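Tinbridge Airfield Museum: Winter Update

December 12, 2023

The museum closed to the public after the last weekend of the season and will open again in March. Attendance for the year was up on last year, helped by a dry fall and by the two evening openings, which we plan to repeat. Work in the hangar and the archive room goes on through the winter.

The main job is the trainer fuselage that came to us from the Drirby estate. It spent many years in a barn with the canopy missing, and the floor of the rear cockpit had corroded badly. The old floor panels are now out and have been kept as patterns. Six of the frames behind the seat need new metal at the bottom, and two of those have been finished. The control cables have been taken off, labeled and boxed. They will not be used again, but the fittings on the ends are original and will go back on when the new cables are made up.

The rudder is being stripped for new fabric. We had hoped to do the elevators at the same time, but there is room on the bench for only one large piece, so they will wait until the rudder is painted. The wings are still in the container behind the hangar. They are dry and off the ground, and we do not expect to touch them next year.
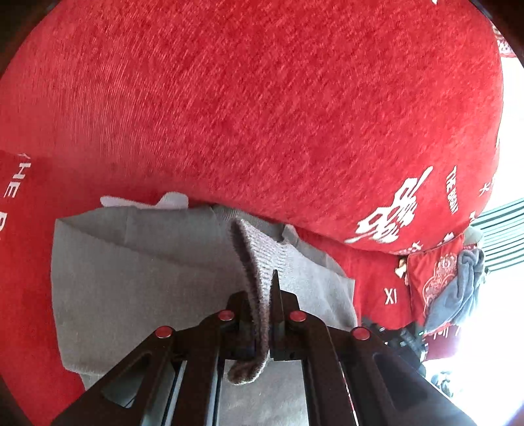

In the archive room, the Enriquez collection has been sorted and listed. It came in last spring and covers the years when the field was used for primary flight training. There are 122 photographs, along with two log books, a set of course notes and a bundle of letters home. Most of the photographs have names penciled on the back. Where they do not, we have been comparing them with the class lists, and we now have a good idea of who is in the picture of the mess hall steps. The letters are fragile and will be shown as copies. The originals have gone into acid-free folders in the steel cabinet.

Anyone with family papers from the training school is asked to get in touch before discarding anything. Menus, pay slips and bus tickets are all of interest. We can copy items and return them if you would like to keep the originals.

The lighting in the north bay is being replaced. The old tubes were hard to find and several had failed, leaving the engine display in shadow by late afternoon. The new fittings were ordered from Rirkix and the wiring will be done in January. The bill comes to more than $900, and it has been paid out of the gift shop account.

The engine display itself will be rearranged once the lights are in. The sectioned radial will move closer to the door, where there is space to walk all the way around it, and the propeller hub will go on the stand next to it. New labels are being written in larger type after several visitors said the present ones were hard to read.

Work sessions continue through the winter, starting at 6 in the evening. The hangar is unheated, so dress for it. Please use the side gate and park along the fence, as the main gate stays locked while we are closed. No experience is needed for cleaning, labeling or sanding, and tools are provided.

Memberships run out at the end of the year. Renewal forms are at the front desk during work sessions, or you can write to the museum for one. Rates are the same as before.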